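Malinside Repair and Recycling Group
Minutes of the June meeting

Present: Golnar Shirazi (chair), Abbas Bakhtiari (minutes), members from Malinside and Cletlow, and two new faces from Altley, who were given a very warm welcome.

Meeting opened at 7 p.m.

1. Last meeting's minutes
Read and approved with one correction. The drop-off point in Cletlow is behind the library, and we had it down as behind the school. Apologies to anyone who carried a microwave to the wrong place.

2. Electronics drop-off
Golnar had the numbers from the spring drop-off and was clearly dying to share them. We took in 518 items! That is our best spring so far, and a lot of it came from streets we had never reached before. Small kitchen appliances made up the biggest share, followed by computers and printers. Printers remain the hardest thing to find a home for, and Abbas asked that the next flyer say plainly that we take them without ink or toner inside.

There was a good long talk about what counts as "electronics" in people's minds. Several residents brought light bulbs and loose batteries, which have to go in separate containers. The Altley members said they get the same mix-up over there and have had luck with a big sign at the entrance that has drawings on it as well as words. Everyone loved this idea. Abbas will make a draft sign and bring it next time.

Golnar also reminded us that anything with a swollen battery should be kept away from the main tables and reported to the lead person on shift right away. It goes in the metal bin with the sand, and the lid stays off.

3. Computers: reuse first
We spent more time on this than the agenda allowed, but it was worth it. The group agreed again that a computer that can be put back to work should be, and that taking one apart for materials comes second. Memory and power supplies are the parts most often asked for by the people who fix machines for families in town.

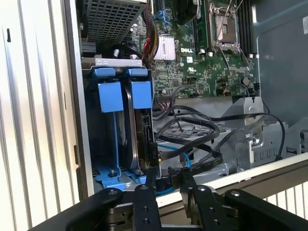
Storage drives are still the sticking point. Some residents hold on to old computers for years for fear of what is on them, and they are right to be careful. It was agreed that every drive will be taken out and logged at the time of drop-off, and that the owner can either take it home or sign it over for shredding. Golnar will ask Rahimi Metals, who already collect our scrap, for a price on shredding by the box. If the price is reasonable we will pay for it out of the donation jar through the end of the year and then look at it again.

One of the Altley members offered to write a short how-to on backing up photos and files before bringing a machine in. Yes please! Abbas will put it on the website as soon as it arrives.

4. Curbside cart labels
The new labels for the blue carts are printed and look terrific. They are bigger than the old ones and the lettering can be read from the sidewalk. Cletlow will get theirs first, then the hill side of Malinside. We still need people to walk routes, and three more pairs would cover it. Sign-up sheet went around the table and came back with a nice number of names on it, but there is room for more.

A question was raised about pizza boxes. The answer is the same as last year: clean lid in the paper cart, greasy bottom in the compost. The label says this now, in large print.

5. School visits
Golnar has been to two classrooms in Cletlow and had a wonderful time. The kids sorted a bag of clean trash on the floor and argued over the juice cartons with real passion. The teachers would like us back in the fall with something about old toys and cables. Ideas to Golnar by email.

6. Storage space
The shelving in the back is full again. Abbas proposed that anything left unclaimed after three months goes to scrap, with a note on the door so that people have fair warning. Agreed, with one member asking that working monitors be kept longer as they always go in September - also agreed.

7. Other business
The hand truck has a flat tire. The spare key to the side gate is missing, so please check your coat pockets. Thanks were given to everyone who stayed late to sweep up after the spring drop-off, and to whoever brought the lemon bars.

Actions
Abbas: draft sign with drawings, flyer wording on printers, post the backup how-to, note for the door.
Golnar: shredding price from Rahimi Metals, fall school dates.
Altley members: backup how-to.
All: sign up for label routes, look for the gate key.

Meeting closed at 8:40 p.m. Next meeting same place, same time. Bring a mug.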